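How I Look After a Robot Arm

Hi! My job is keeping a robot arm called Harnine in good shape. It lives in our workshop in Furkwood, and every Monday it gets a checkup from me, a bit like you going to the dentist (only the robot never wriggles).

What's a robot arm, anyway?

Think about your own arm. You've got a shoulder, an elbow and a wrist, and they all bend. Harnine has joints too, with a motor tucked inside each one. At the very end is the gripper, the part that grabs things. It has 2 fingers, and they open and close like a pinch. Try pinching a pencil without using your other fingers – that's how Harnine picks up everything!

Its wrist has a little camera on it as well, so I can see what the gripper sees. Everything looks HUGE from down there. A screw head looks like a dinner plate!

A close-up look
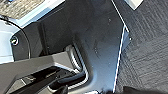
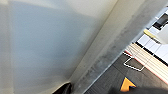
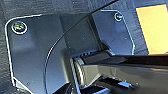
Hunting for dust

Did you spot the pale specks in the first and last pictures? Those two have screw heads in them too. I love a good screw hunt. I go over my whole list, which is 42 checks long, and screws take up a big chunk of it. Motors shake a tiny bit when they run, and all that shaking can slowly work a screw loose. So I test each one with a screwdriver, very gently.

Dust gets a soft, dry cloth. No water, please! Robots and water are not friends.

Switch off first

Before my hands go anywhere near the arm, I turn the power off and lock the switch with my own key. Then I wait 4 minutes. I usually hum something. A robot can't tell the difference between a box and your thumb, so this is the rule I never, ever skip, even when I'm in a hurry for lunch.

Waking it up again

Once I'm finished, I unlock the switch, stand well back and let Harnine stretch. It goes up, down, round, pinch, pinch. I listen the whole time. A happy motor hums and a grumpy one clicks, and if I hear clicking, it's power off again and back to the list for me.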